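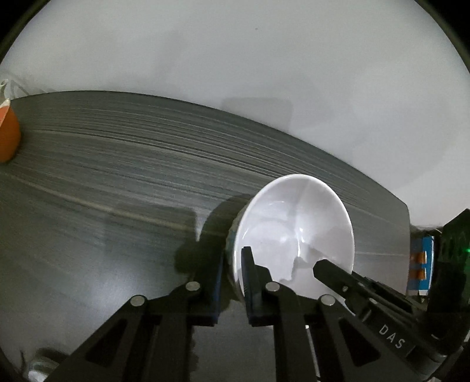 August, glaze bench. Second batch of the Rustad gloss white came out of the cool-down shelf this morning. 4 bowls, same clay body as the first batch, bisque from Bovstead. Checked them at the grey table with the overhead light on. The interior is the part that matters for this glaze, and on the white bowl the highlights run soft and curved round the wall with no break I can find at the rim. Gloss is even to the eye. Pinholes: none over 100 grit size on that one, two on the smallest bowl, both near the foot.

Poured glaze was sieved at 60 mesh this time. Colour reads a touch warmer than the Sudismont tile, still within what we would accept.

Thickness at the rim is hard to judge without breaking one. Will sacrifice the bowl with the pinholes and measure the section at 2 points, rim and base.

To do:
Rewash the 60 mesh sieve, residue in the corners.
Label the Erkard bucket – the lid and the side currently disagree.
Leave the grey table clear of wax resist, it marks the ware.
Crazing check again after the hot and cold water cycle. Enter results on the same page, left column.

Kiln log is in the drawer under the scales.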